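Workshop tips: recording with a hand-held gripper

These notes are for people recording demonstrations at a bench, kitchen counter or desk with a hand-held gripper fitted with a camera. They assume that the device is assembled and calibrated, and that you have a task sheet. Most rejected recordings are lost to small matters of setup and habit, and the tips below deal with those.

Preparing the surface

Wipe the table before the first take. Crumbs and tape residue catch the bottom edges of thin parts and make them tip at the moment of release. Dry the surface fully, as a damp patch on a varnished top produces a bright reflection that moves with the camera.

Leave the background alone once a session has begun. A background with clutter in it is acceptable, and across many sessions it is wanted. A background that changes between the start and end of one take is harder to use. Bags, coats and cups should stay where they are until the take is closed.

Check the lamps. A single strong lamp close to the table will wash out pale objects. Two weaker lamps, or one lamp turned toward the ceiling, give a more even result.

Care of the fingers

Soft ribbed pads pick up dust and skin oil. Clean them with a barely damp cloth every 40 takes and let them dry in air. Do not use alcohol on the pads unless the supplier permits it. Our first set, cleaned with solvent from the paint shelf, stiffened along the ridges and had to be replaced.

The markers on the fingers are read by software to recover the opening width. Fingerprints on them matter less than scratches and lifted corners. Press down any corner that has begun to curl, and replace a marker whose white border has been nicked. Keep spare markers flat in an envelope, printed at the same size as the originals.
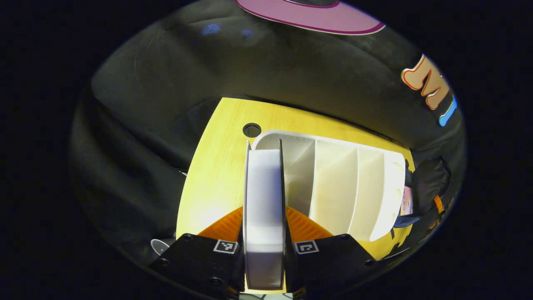 Flat parts and dividers need a different grip from blocks and cups. Take the part by its two opposite edges or faces with even pressure, and stop closing when the pads begin to bend. With a tall white panel held upright between the orange pads, and a white compartment organizer lying on its side just behind it, the two objects are close in shade, and the yellow wood of the table does much of the work of separating them. On a white table the same take would be much weaker. If you have only a white table, put down a sheet of colored paper or an old placemat, and record in the session notes that you did so.

Approach and release

Approach slowly enough that the target stays in view for the whole movement. A held panel hides a good part of what is behind it, so tilt the wrist early – before the part reaches the target – and keep that angle until release. Tilting late produces a jerk in the path that the model will learn along with everything else.

Open the fingers fully at release. Operators in a hurry tend to open them halfway and slide away, which drags the part. Pause briefly, then withdraw along the line of approach.

Keep the free hand out of view. If an object must be steadied by hand, end the take and start again.

Mistakes worth keeping

A missed grasp followed by a clean second attempt is useful and should be kept, provided the operator did not stop to think in between. Mark it "retry" in the log. A dropped part that leaves the table is to be discarded.

In our January set, recorded for the Stivow sorting task, 519 takes were logged and 239 were marked "retry". Noémi Pap, who reviewed them, found that most of the retries came from one starting position at the far side of the table. We moved the starting position closer for the next set and kept the old takes.

Varying the task

Change one thing between takes: the angle of the organizer, the starting place of the part, or the height at which you begin. Three changes at once make a bad take difficult to diagnose. Move the organizer by hand between takes, not during them.

Switch operators when you can. Each person has a habitual wrist angle, and a set recorded by one person will carry it throughout.

Storage

Copy the card at the end of each session and check that the last file opens before erasing anything. Loosen the finger screws by a quarter turn only if the manual for your device asks for it. Store the gripper with the pads open and touching nothing – pads left clamped overnight keep a bend for the first several takes of the morning.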